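Two Thousand Grabs, and Counting
Inside the Clanari workshop in Tastthorpe, where people teach a machine by hand

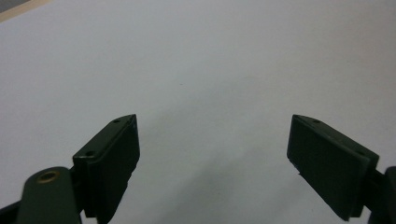 Clanari doesn't write rules for its picking arm. It collects examples — 2,000 is the goal for the first set, 86 were done by the time I got there, coffee still in hand. Each one is a person with a hand-held gripper doing one small job start to finish. Every take opens the same way. Jaws wide, green fingers over plain white, nothing between them. Then go.

"People rush the opening," says Nuria Mamo, who runs the sessions. "The model needs to see open. Properly open." She makes new hands practice that for a whole morning. Dull work. She knows.

Konrad Bednarek built the tool. Version 21, he says, and dont ask about the first few. Screws worked loose, fingers snapped, one pair melted in a parked car in May. Now he keeps 2 spares in his jacket at all times.

What gets thrown out? Plenty. Fumbles stay in if the person recovers, a clean miss goes. Gil-soo Myung makes the call, watching takes back at double speed with the sound off. He wants slower hands and more left-handers. Also more variety — cups, plugs, socks, whatever people bring from home.

The first customer is Śliwiński, a parts wholesaler with a lot of small bins and not alot of patience. They want a trial arm by spring. Mamo wont promise it. She had eleven more takes to get thru before lunch and had already picked the gripper back up.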